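Stacking container

A stacking container (also called a tote, a crate or simply a bin) is an open-topped box made to hold loose goods while they are stored, sorted or carried from one place to another. It is one of the plainest objects in modern trade and also one of the most successful. Bread, bolts, library books, lettuce, mail and machine parts all travel in boxes of this kind, and a single box may carry all of them at different points in its life!

Origins

People have packed goods in shared, reusable vessels for a very long time. Clay jars, baskets and barrels all did the job, and each had its own charms. A barrel can be rolled by one person, a basket weighs almost nothing, and a jar keeps out mice. What none of them do well is fill a square room. Round vessels leave gaps, and woven ones sag when something heavy is set on top.

Wooden crates with straight sides solved much of this, and fruit growers took to them early. Crates could be knocked together close to the orchard, stacked on a cart and sent off to market. Many were never returned, and they went on to second careers as shelves, stools, nesting boxes and kindling. Metal pans came into use in workshops, where oil and sharp parts were hard on wood. Molded plastic boxes followed and spread quickly, especially in food handling, where being able to hose a box down is a wonderful thing.

Shape and stacking

The basic problem of the stacking container is a lovely one: it should take up as much room as possible when full and as little as possible when empty. Two families of design grew out of this. Straight-walled boxes give the most room inside and stand in firm columns, but they need just as much space empty as full. Boxes with sloping walls nest inside each other like paper cups, which saves a great deal of space on the trip home, though some room is lost inside.

A clever third group does both. Turned one way, the boxes nest; turned the other way, they catch on ledges or swinging bars and stack. Folding boxes with hinged walls belong to a fourth group and are popular with grocers (and with anyone who has a small car).
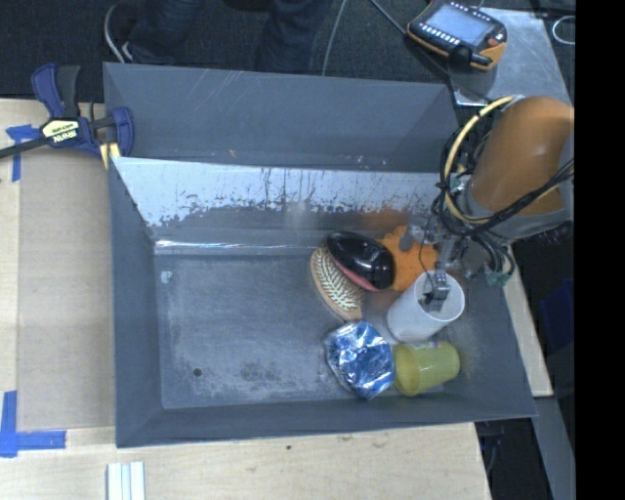
Wear is a rich subject in its own right, and collectors and warehouse managers alike can read a great deal from it. Boxes scrape against belts, shelves, floors and one another, and the marks build up in layers. Gray is a forgiving color in this respect, but it still shows a scuffed floor, chalky pale patches and a whitish worn band along an inner wall once a bin has seen some use. Deep cuts matter more than scuffs, especially in food work, where dirt can lodge in them. Cracks at the corners are the usual reason for retiring a plastic box, and a cracked rim should never be trusted under a tall stack.

Pools and returns

Many containers belong to a pool, meaning that a group of businesses shares one stock of boxes. A grower fills them, a shop empties them, and a washing depot cleans them and sends them out again. The Ravari pool, which serves market gardens and small bakeries, began with 2,176 boxes and now keeps 3,134 in circulation. Its boxes are checked every June, when the early vegetables are in full swing and every last box is wanted somewhere.

Losses are the great headache of any pool. Boxes wander off to become toy chests, boot trays and seed beds. Manju Shukla, who studied the Ravari pool over 16 months, found that nearly a third of the missing boxes were still within walking distance of the shops that had received them. Her report recommended a small deposit, and it also includes a delightful chapter on the household uses she came across, among them a very handsome herb garden.

Design and collecting

Stacking containers have a small but lively following among lovers of everyday design. Kjell Blomqvist's handbook, Virág, sorts boxes by rim, handle and foot, and remains the favorite starting point for newcomers. He gives special praise to the Jomis crate, a bakery box whose rounded handholds let a baker lift it comfortably in thick gloves.

The Folau crate is prized for a different reason. It was made in only 2 sizes, with the smaller exactly half the length of the larger, so that a mixed stack always comes out even. Early ones have a raised diamond on the foot, and later ones have a plain foot.

See also: Barrel; Basket; Pallet; Milk crate; Reusable packaging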